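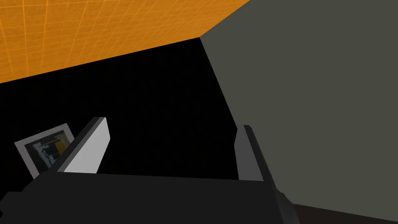
Tips for practicing with the Stenurard gripper kit before you use it in the workshop

I bought the Stenurard kit in the spring, after reading the pages of Witkowska about small arms for the home workshop. The kit is a desktop arm with a two-finger gripper, and it comes with a practice program where you drive the same gripper on the screen. I have now worked with it for nine weeks. These tips are for people who have a bench, some patience and not much experience with robots.

Start in the simulator
My first advice is to stay in the practice program longer than you want to. The view from the gripper is strange in the beginning. You look over the palm and between the fingers, the surfaces have flat colors, and a part of the view can be simply black. I needed several evenings before I could tell a near surface from a far one. One trick which helped me: find a surface with a grid on it and look how the squares become tighter. Where they are tight, the surface goes away from you. A plain gray-green surface gives you no such help, so go slowly beside it.

Keep the fingers open until you are sure
Many beginners close the gripper too early, and I did the same. Bring the arm to the object with the fingers spread, stop, look, and only then close. If one finger covers a part of the object, do not guess where the rest is. Back up a little, turn the wrist and look again. In the practice program a mistake costs nothing, but on my bench I broke a glass jar of wood screws and was picking up pieces until dinner.

Flat things are hard
Picture frames, tiles, lids and thin boards are more difficult than cups and blocks. The fingers must come from the side, with the thin edge between them. I put a strip of folded cardboard under one end of a real frame, so that there is room for the lower finger. For anything with glass I still use my hands.

Prepare the bench
— Clamp the base in two corners. The rubber feet in the box are too soft and the arm walks on the table.
— Cover the work area with a cutting mat which has printed squares. You will learn distances faster.
— Put a dark cloth under light objects and a light cloth under dark ones.
— Remove cups, phones and cables from the whole reach of the arm, also behind it.

Cleaning the fingers
Sawdust on the finger pads makes them slippery. Wipe them with a damp cloth and let them dry before the next job. Do not use furniture oil near the gripper. I had a drop of it on one pad, and everything I lifted that day turned slowly in the fingers. Dish soap took it away on the second try.

About the setup service
Stenurard also sells a setup service by video call. I paid for it, and my call was with Dorothy Lockwood from their office in Skastville. She was patient with my English and found in seven minutes why my arm stopped halfway: I had left the speed limit from the practice program switched on. If you are comfortable with menus you can live without this service. The printed manual explains the same setting on the page about first movements, only with a very small letter size.

What I like and what I do not like
The motors are quiet enough for an apartment. The practice program saves your sessions, and mine shows 1393 attempts, most of them bad. The maker says the finger pads should last roughly 3000 grips before you change them; mine look good so far, but I have done fewer real grips than this. The stand from Cultora fits the base with no drilling, and I would buy it together with the kit.

I do not like the power cable, it is too short for a normal bench. The emergency button is on the back — please move the arm so that you can reach the button before you turn anything on. I also wish that the program could show a second view from the side.

In July I will try sanding with a small block held in the gripper, and I will add my notes to this page.

Last changed: 2023-06-28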